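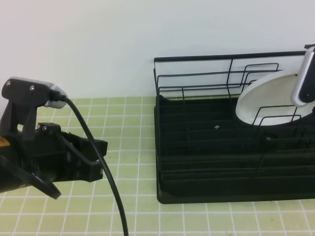 Losis address book and calendar – pre-release checklist, with comments

Checked by Tanner MacLeod on Thursday, second read by Hằng Lâm. Please go through it in order if you can, although I know we all have our favourite bits to start with.

1. Clean install on an empty drive: PASS
Went in without a murmur, and the icons are in the right drawer this time. Thank you, Hằng!

2. Import of old contacts: PASS, with a comment
I used the Pleldale club list, all 2,907 entries. Everything came across except 8 cards with two birthdays filled in, which were skipped and written to the log. I'd like the log to give the surname as well as the line number – it took me most of a cup of tea to find them.

3. Accented names: FAIL
Bùi shows properly in the list but loses its accent when printed. Hằng has the same trouble with her own name, so she is rather keen to see this one mended.

4. Repeating events: PASS
Monthly, yearly and "last Friday" all behave. An event set for the 31st now asks what you'd like done in shorter months, and I do think the wording is much kinder than it was.

5. Backup and restore: PASS
Restored 429 appointments on the second machine and compared them with the originals. The program keeps up to five backups and then drops the oldest.

6. Sync with Jostum: NOT CHECKED
The server was down all afternoon. Hằng will try again before the December build.

7. Help pages: PASS, with a comment
Page on reminders still shows the old menu.

Item 3 must be retested before anything goes out.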